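Community Outreach, notes from planning meeting
January 2023
Posted by Mayuree Rojanasak

Present: Napaporn P., Yupin S., Decha R., me. Apologies: Rungnapa.

Safe water talks. Suksawat first, then Trolo. School hall ok'd for 16 families, more can stand. Leaflets, 428 printed, 2 boxes still at Zisar.
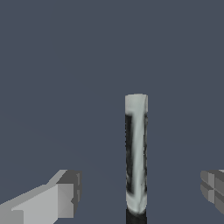
Sign-up sheets. Decha wants names and street only, no phone numbers. Agreed. Napaporn to bring markers, the pale gray kind with the dark patch down the side, for the wall chart. Yupin asked who keeps the chart afterwards, left open.
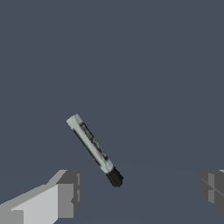 Zisar Civic Awareness Unit / Outreach Team

Radio spot: Skestus gave us six minutes. Script too long, Yupin to cut it. Mention boiling and covered storage, drop teh bit on fines. 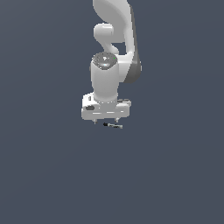

Also read it once in local dialect. Decha knows a speaker. October figures not in yet, chase Rungnapa. Trolo date to be confirmd.

Closed, no other business.

Comments
Rungnapa L.: Sorry, sending figures tonight.
Decha: Trolo hall is free mornings only.

Contact the unit | © Zisar Civic Awareness Unit | Back to top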